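A winter berth for Jullevora

Mikkel Arnardóttir bought his boat in September, three weeks after he had promised himself he would stop looking. She is a 32-foot wooden sloop called Jullevora, and she had been lying ashore at Drarkska under a tarpaulin with more patches than original cloth.

The asking price was low. The surveyor found soft wood along the port side of the coachroof and two cracked frames near the mast step. The keel bolts were sound. Arnardóttir offered 4000 euros, had it accepted the same evening, and then started ringing round for somewhere dry to put her.

Indoor storage on that stretch of coast is booked by midsummer, so he rented a corner of the yard at Kirkegaard and bought a second-hand frame shelter, a Tareo, from a man giving up on a motor cruiser. It came in nine bundles with no instructions. Putting it up took two weekends and a borrowed ladder.

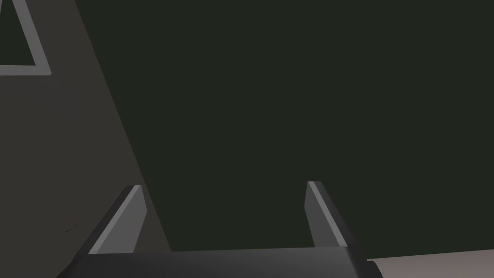
Issue 184

The cover went on last, early on a still morning. He had been warned that a sheet that size will lift two adults off their feet in a moderate breeze. It is laced to the base rail every half metre, and the rail is held down by concrete blocks from the yard's old slipway.

Condensation was the first problem. With both ends zipped shut, water ran down the inside of the cover and dripped on to the deck he was trying to dry out. He now leaves the top third of each door open and has laid plastic sheeting over the gravel. A small fan runs on a timer.

The coachroof side has been cut back to good timber and a new piece scarfed in. The cracked frames will get laminated sisters in oak, glued up on the bench and fitted once the weather is warm enough for the epoxy. He has spent 2211 euros so far, shelter included, and keeps the receipts in a biscuit tin on the chart table.

The yard wants the corner back by the end of May. Before then the hull needs painting, and he has yet to choose between the old dark blue and white.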